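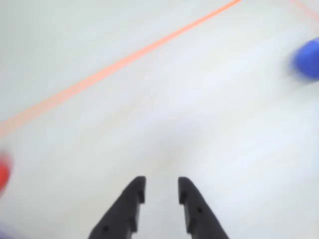 Orange tape on a tabletop – keep it or peel it?

daryna_st
So I taped off a play area on the table for my daughter's rubber ducks and I love it! Everything inside the orange lines is duck territory, everything outside is for grown-up stuff (paper, cables, my coffee). My sister says the tape will ruin the finish. Has anyone left theirs on for months?

ZeinJ
Mine has been on since February, no marks. I did buy the cheap kind first and that left goo everywhere, so get something that peels clean.

daryna_st
Good to know, thanks!! The other half of the system is the blue tray, which I put down at a slant so she can reach it from her chair.

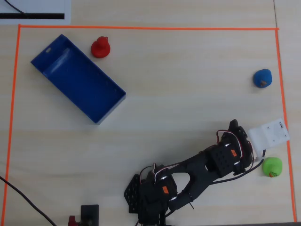 It's only shallow, but at cleanup time low walls are great for small hands. She's 3 and can do the whole thing by herself if I hum.

uzor926
Gotta disagree on the tray. Shallow means ducks on the floor the second you carry it anywhere. We have a deep Skerar bin and I wouldn't go back.

daryna_st
Ha, fair, but she dumps deep bins upside down. With the tray she picks them up one color at a time.
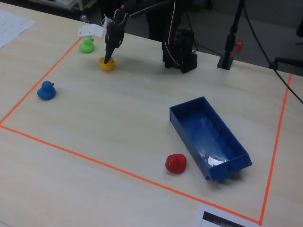 Yellow, green and blue ducks, all inside the tape

dalal_s
Team tray! But I'd pull the tape off. By 2 coats of wax in, you'll have a line around it forever.

ZeinJ
Depends on the wax, Dalal. Ours never got a line.

uzor926
Does she put them away in the same order every time? Mine refuses to touch green.

daryna_st
Red goes first, always, no discussion.

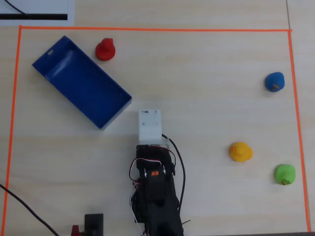

Empty tray, with red parked right next to it

dalal_s
OK that's cute. Still peel the tape though.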